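Stundden Rebound Board review: a wall for people who don't have a wall

I coach an under-11s soccer team on Wednesday evenings and play (badly) in an over-forties league myself, so I have strong feelings about rebounders. I've owned three. The first was a net thing that folded up on me the second week, the next one rusted, and the third is somewhere at the back of my brother's garage. So when Stundden brought out a solid board with no net and no bungee cords to snap, I ordered one pretty much the same night.

It cost me $457 with shipping. That's a lot of money for something whose whole job is to give the ball back to you! The Pilterley frame net I had before was way less than that, but I also went through two sets of cords on it, and by the end the ball was coming off it at whatever angle it liked.

Setup took me one evening with the radio on. The board comes in two halves that bolt together, and then the rear legs slot in and lock with a pin. The instructions are one sheet, drawings only, and drawing four has the left leg and the right leg swapped. I put it together wrong, took it apart, put it together right and then found a spare washer in the grass. It's been fine without it. The whole thing weighs 48 pounds, so I can drag it across the yard on my own but I wouldn't want to carry it to the far field and back every week. They sell wheels separately, which annoyed me a little.

Now the good part. The ball comes back true. If you pass along the ground with the inside of your foot, it returns along the ground at a pace you can do something with, and if you really hit it you'd better be ready. My first touch had gotten lazy (one guy on my team calls it my second pass) and after a month of fifteen minutes before work I can feel the difference. I've been doing two-touch, then one-touch, then left foot only until I get mad and go inside.

The kids love it too. We set it up at an angle by the corner flag and run give-and-gos off it, and they'll wait in line for that when they won't wait in line for anything else.

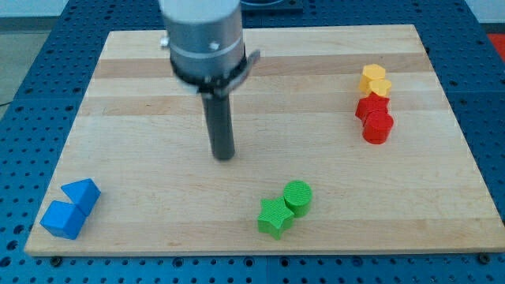 Skeltach wrote in under my first-impressions post to say the noise was the dealbreaker: every pass sounded like somebody dropping a dresser, the neighbors complained inside of a week, and the board went back for a refund.

I get that. It is loud. On grass it's a deep thunk and on the driveway it's a crack you can hear from inside with the windows shut. I stuck a strip of old yoga mat between the legs and the crossbar and that took the rattle out, though the thunk is still the thunk. I don't start before eight in the morning and so far everybody's still waving at me. If you live in an apartment complex with a shared lawn, I'd go with a net and put up with the cords.

A few smaller gripes. The tilt only has three positions, and the one in the middle is the one I use for everything. The steepest one sends the ball up to about nowhere useful — too high for a volley, too low for a header. The printed targets on the front started scuffing right away, and the lower left one is mostly gone now because apparently that's where I aim. And the ground stakes are too short for sandy soil. I bought longer ones from Thygesen and the board hasn't crept since.

I kept a tally one week, just out of curiosity, and got to 1,752 passes. No cracks, no loose bolts, no wobble. It lives outside under a tarp and the pins still slide out with one finger.

Would I buy it again? Yeah, if I had the yard for it and neighbors who like me. For a club that trains on its own field and has somewhere to lock it up, I'd say go for it. If you only want something for the kids to kick at on weekends, get the cheap net, and buy a spare set of cords at the same time. I'm probably going to give in and order the wheels before the season starts in September.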